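The table is staying

2024-08-28
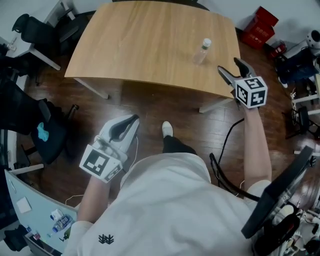 The light oak top against my dark floor, and a water bottle on it.

So I went back and forth on this table for most of the summer, and I'm finally ready to say it: I love it! The old one was a hand-me-down with sharp corners (my hip found every single one of them), and I'd been telling myself I'd replace it since December. Then Dennis Inskip from my old job mentioned a little furniture place called Fedham that was clearing out its back room, and I drove over on my lunch break and came home with the Rarnora in light oak. It was $89. Eighty-nine dollars! I would have paid more, but please don't tell them.

My big worry was the floor. It's really dark wood, and everybody says you should match your woods or at least stay in the same family. Well, I didn't, and I think the pale top looks so much better on it than something brown would have. The white metal legs help too. They kind of lighten up that whole side of the room, and the rounded corners mean I can squeeze past in a hurry without a bruise.

Putting it together took me one evening and two podcasts. The instructions had nine steps and I did step 5 backward, so one leg had to come off again. If you buy one, don't tighten anything until all 4 legs are on.

Still on my list: the red cardboard box over by the wall. It has been there long enough that I've stopped seeing it, and I keep saying this is the weekend. I'd also like a rug, maybe something in a soft green, but I can't decide if a rug would hide too much of the floor. And the dark chair might move to the other side of the room so I can get more light when I read.

If you have a rug you like on a dark floor, leave me a link in the comments, I'm looking at them all this week.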